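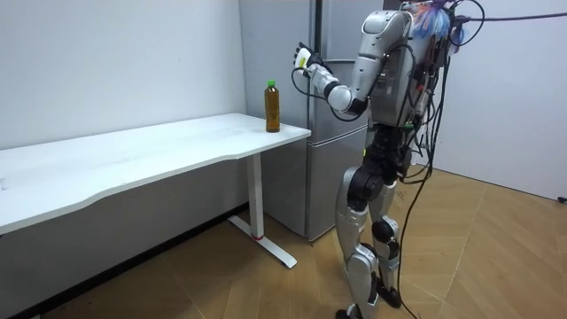 Putting a drink away sounds too simple to write up, I know, but a long white table collects things so easily! Start by checking that the cap is tight, then wipe the bottle down with a soft cloth.
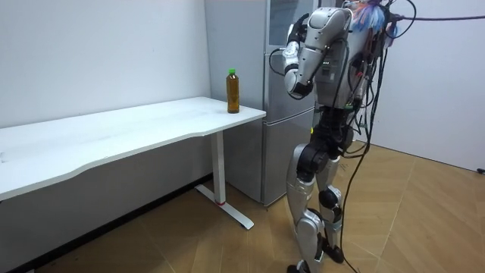

Clear its spot in the fridge before you pick it up – I like to leave 2 inches at the side, so it comes out again without a fuss.

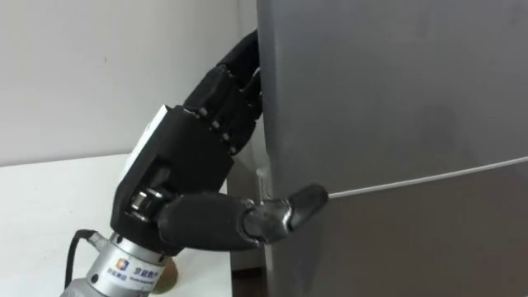 Fridge Doors

Open the upper door by its edge and keep it open for 30 seconds at most. Then press it shut and run a finger down the seal.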